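February, evening

Electrical drawer, second attempt

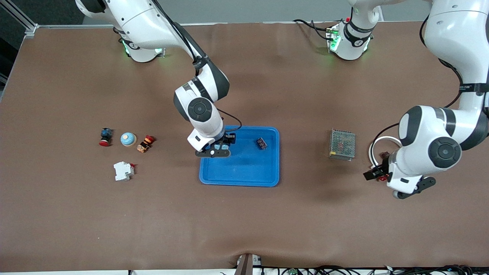

Back to the small parts after supper. The first attempt, earlier in the month, failed on a simple point: I sorted by size, and size tells me nothing when I am looking for a particular relay at 7 in the morning. Tonight I sorted by function and let the sizes fall where they liked.

Method, for the record. Everything comes out of the drawer and goes on the brown tabletop. One kind of part at a time goes into the blue tray, gets checked, and then moves to its compartment. The tray has a raised lip, so a part that rolls stays in it. Only what is being checked goes in the tray. Last time I used it as a general dump and lost the thread within half an hour.

The Drisico cabinet has 11 compartments. Seven are now labeled. Relays and switches have one each, terminal blocks share with the ferrules, and fuses are split by rating because the slow ones and the fast ones look identical under the desk lamp. Connectors take two compartments, which is more than they deserve, but half of them are the old Kang pattern and will not mate with anything newer. I tested this again to be sure. They fit partway and then stop. I have kept the Kang parts for the heater controller in the shed and will throw out whatever is left when that goes.

Labels are paper under clear tape. The Clutunico label printer feeds crooked and the last three it made came off in the cold. Handwriting is slower and stays put.

Two parts failed the continuity check. One was a push switch with an intermittent contact, readable at some angles and open at others. I cleaned it, tested again, same result, and threw it out. The other was a fuse that looked perfectly good. It had been put back in the box with the live ones, probably by me.

Unresolved: the unmarked capacitors. The printing has rubbed off and my meter does not read that high. They are in an envelope marked UNKNOWN at the back of the cabinet – the previous envelope had the same word on it, and I have merged the two.

The Brakedow catalog lists dividers for the deeper compartments. I measured the inside width twice and got a figure between their two sizes. The larger would need trimming by around 2 mm. Will order one and try before buying the rest.

Stopped at half past ten. Still to do: heat-shrink tubing by diameter, spare leads, the bag of screws that belongs in another drawer altogether. Need more clear tape.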